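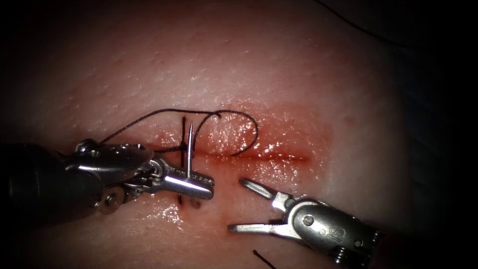 Suturing basics, handout 2 (Shetty Skills Lab)

Hold the curved needle near its middle and sort out your angle before you go anywhere near the pad. I'm fussy about this, sorry! Start at one end of the cut and tie that stitch off properly before you think about the next. 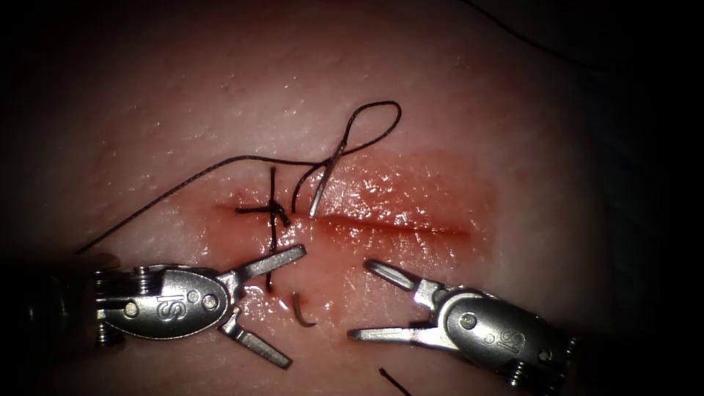 Then keep your long thread up and away from the knot — a loose loop is fine, a tangle isn't. Colour won't help you judge tension, so look at the edges. They should meet without puckering.

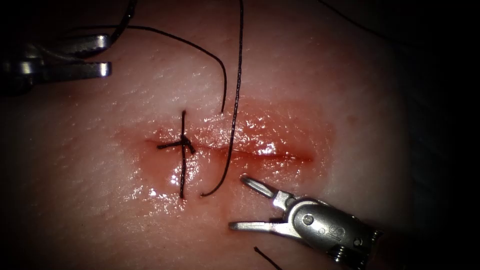

Ullach, February

Bring your Pliltetti workbook, read to page 40, and allow 11 minutes per stitch for practice at home.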